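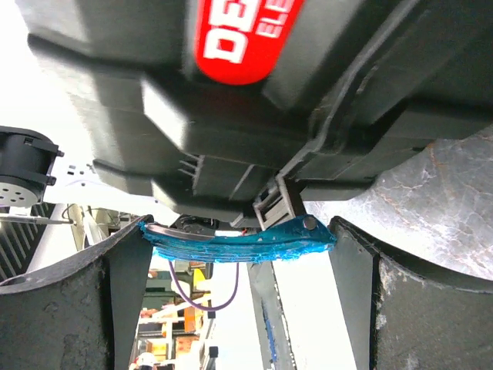 Why keep a toolbox AND a bag, somebody asked under the last post, when the stuff you need is always in the other one anyway. They'd gone down to a single bucket and said they'd never looked back. Fair. I thought about the bucket all the way to Drurkodport and back. Still not doing the bucket.

Quick post, dinner's on. Monday, September 24, 2018, for anyone keeping track of how long I've been promising this one. I said March. Whoops.

So. The great tool sort. Started with everything out of the box and onto the floor, which my knees did not enjoy. Found the good tape measure. Found two bad tape measures. Found a paint key from the Clustow apartment, where we haven't lived for 7 years, and a bag of picture hooks I have bought again at least twice.

The plan is pretty simple. Little stuff goes under the lids on top of the box. Long stuff and heavy stuff in the bottom. Bag gets whatever I grab for a job at somebody else's house – pliers, two screwdrivers, a level, tape, pencil. If it isn't in the bag I'm not driving home for it.
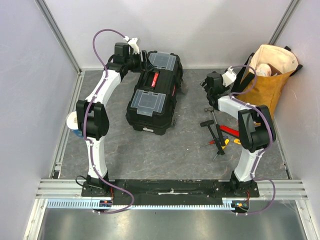 Toolbox, tan bag in the back corner, hand tools still in a pile on the floor.

The pile is the part that takes forever. Anything I can't place in a few seconds goes there, and then you have to deal with it, and that's when you go make coffee. I made a lot of coffee.

Things I decided, in no order:

Clear lids are worth it. I used to have a box with solid lids and labels, and I'd peel off the label when the contents changed and then never make a new one. With a see-through lid I can check for screws without opening anything. You do have to keep it wiped or it's pointless.

Hex keys. I had 13 loose ones. Kept one full set, the rest went in a jar for the next person who buys flat pack furniture and loses the key. Probaly me.

Drill bits stay in their case. I tried them loose in a compartment once and stuck my hand in there. No.

Power tools don't go in the box, period. They hog all the room and then you've got one enormous thing you can't lift. They get a shelf. Batteries off, chargers next to them, cords wrapped.

Tape goes in the bag. Every roll. I will not be taking questions on tape.

Bought exactly one thing, a roll of drawer liner from Ridley Hardware, and cut it to fit the bottom of the box so the sockets quit sliding around. Cut it a little short the first time. Measured with one of the bad tapes, serves me right. They're in the trash now.
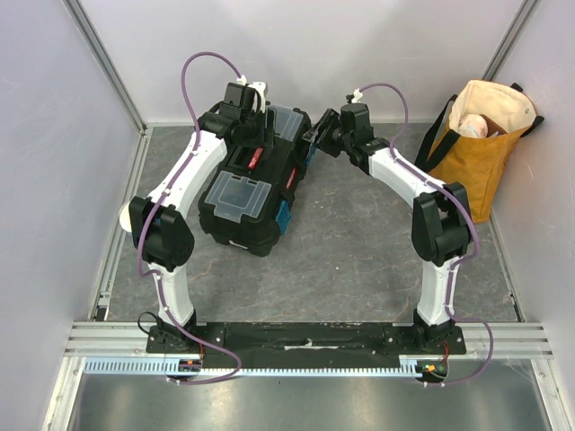

Box at an angle, see-through lids on top. Bag standing in the corner, one handle up.

About the bag, I know I go on. It has to stand up by itself. That's my one rule. The floppy one I had before would fold over and dump the pliers in the car, and then they'd get under the seat where I can't reach with out moving the seat all the way back. Short handles too, so I can carry it in one hand with the box in the other and get everything in from the car in one trip.

Still left to do: the nails. All the nails. They're in coffee cans and yogurt cups and one sock. I don't want to talk about the sock. Also need to find the other half of the socket set, the small half, and I've got a feeling it's in the shed behind the paint.

Will do the shed next, weather allowing. If you have a good way to store sandpaper so it doesn't curl, leave it in the comments please, mine looks like a pile of leaves. Ok, timer's going off.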